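Recap FAQ

How soon do your recaps of Welden go up?
Usually the morning after. I watch each episode once for fun and once with a notebook, and the season finale took me way longer than that — sorry!

Do you spoil later episodes?
Nope. I've seen all 7, but every recap stops where its episode stops.
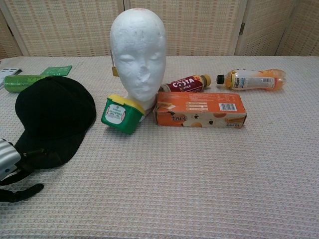
Can I start with season two?
You can, but you'll be lost the minute the Skunow hearings come up. Watch at least the first 4 episodes of season one.

Why do you skip the Plirkitow subplot?
I don't skip it, I just keep it short (it bores me, and my comments section knows it).

Will you cover season three?
Yes! It's due in August, and I'll be there with my notebook.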